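4.2 Closing and standing the Tundix tote

1. Bring the two zipper pulls together.

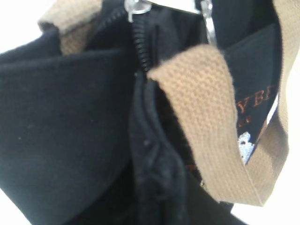

2. Keep the webbing clear of the coil. Caution - do not force a pull over bunched fabric.

3. Set the tote down on a flat, light-coloured surface.

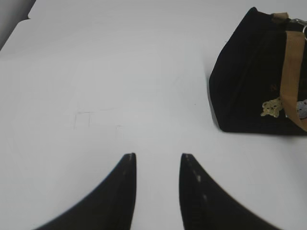

Figure 2. White tabletop with faint line markings.

4. Smooth the front pocket panel.
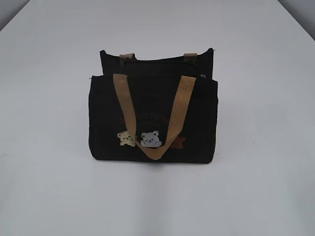 Storage position is upright, with the base flat. The front handle may hang in a deep loop over the panel, as in Figure 3. Record the colour code, 1762, on the tag.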